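How to pack small white boxes for a parcel

Small cartons are easy to pack badly. They slide around, the corners crush and the lids pop open in transit. The method below suits light goods in plain white boxes, the sort Pametti sells in flat bundles, and it works on any table or bench with a bit of clear space.

What you need

Small boxes, folded and closed
One outer carton, larger than the stack by two fingers on each side
Packing paper
Tape and a marker
Kitchen scale

Step 1. Clear the bench

Wipe the surface down and put the tape and marker to one side. A plain grey bench top is handy for this job, as stray bits of tape and paper show up well against it.

Step 2. Check each box

Pick the box up and hold it against your palm. Press lightly on the sides. If a panel gives or a flap lifts, open it, add a little more paper and close it again. Don't squeeze hard, especially near the corners. 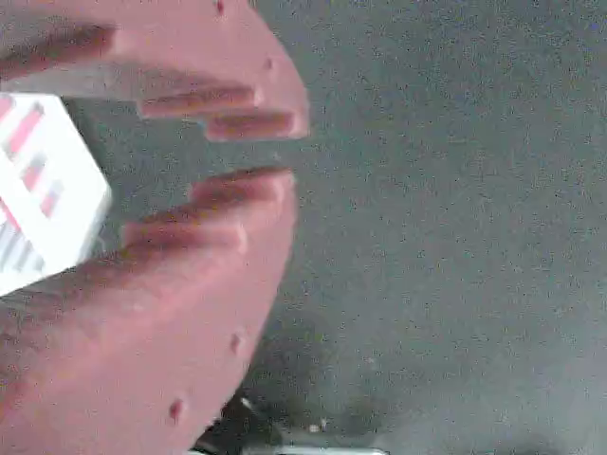

Box held against the palm, over a grey surface.

Step 3. Weigh the contents

Weigh all the filled boxes together before they go in the carton. My last lot came to 1,595 grams. The paper added 14 grams, for a total of 1,609, and with the outer carton and tape it was 1,679. Write the final figure down before you book the postage.

Step 4. Load the carton

Crumple paper into the bottom, then stand the heaviest boxes on it. Keep the lids facing up. Fill the gaps along the walls first and the middle last. Lay one flat sheet over the top.

Step 5. Close and label

Fold the flaps in and tape the centre seam, then run a second strip across each end. Stick the label on the largest face, clear of the seam. If you use the Sidix label sheets, let the printing dry for a minute before you touch it.

Storing leftovers

Spare boxes keep best unfolded and flat, somewhere dry. Mine go on a shelf in the garage, colour side down, with the tape on top.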